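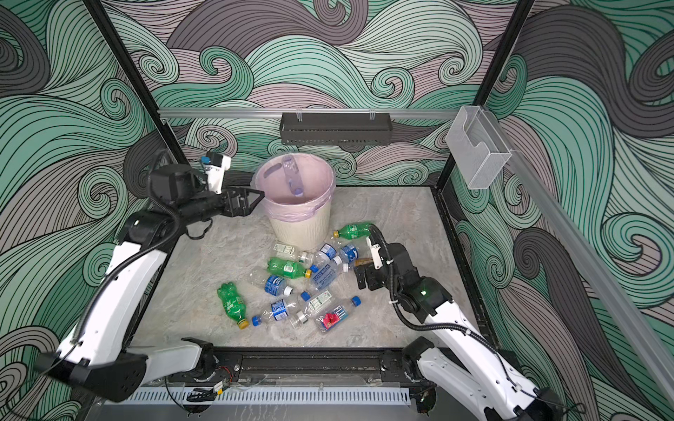 *Two arms, one bin, a pile of bottles on the floor between them. The wallpaper stays.*

## Sorting it out in Bay 36

Friday night, the Gusura workshop, and Mihret Mamo is on her knees with a hex key in her teeth. One bolt left. Then the rail is square, she says, or as square as it's going to get.

The project is called Tefera. Two arms in a box, and the job is picking up empties and putting them in the trash bin. That's it. She has been at it since June.

"People ask why not a conveyor," says Saron Feyisa, who writes the code and mostly doesn't look up. "Because I don't have a conveyor at home. I have a floor."

The budget was 500 dollars for the cell, not counting the arms, which they'd saved up for separately. They spent 400 of it fast. Black posts for the corners, aluminum rail along the back and down the side, a gray floor with a marbley look. Vent panel at the front. The wallpaper was a leftover roll, big swirls in teal and pink and charcoal, and visitors always want to talk about the wallpaper.

Bottles are harder than you'd think. Clear ones especially. Saron's first version of the software, Irano, could find a green soda bottle with a yellow cap all day long. Put a clear one on the pale floor and it went hunting for the label. No label, no bottle. The second version, Cumon, looks for edges and caps too, and it's better. Not great. Better.

Each arm has a camera up at the wrist. Mihret moved the left one twice, then redid the cable hose becuase it kept snagging when the arm reached for the bin. Now it loops wide. Ugly, works.

The cartons were her idea. A couple of small white ones thrown in with the bottles so the thing can't just learn "grab the round one." Saron was against it. They argued for a week, cartons stayed.

Best run so far: 90 picks without a hand going in. Worst run, a bottle got squeezed, shot out of the gripper and ended up under somebody's lathe. Still there, probly.

The bag is pink, see-through, folded down over the rim. Fold matters. Stand it up loose and the fingers catch on it.

Next is the wiring, red and black, which Mihret wants tidied up before the open house. Saron wants another week on clear bottles. The bolt goes in. She spits out the hex key and asks who's got the tape.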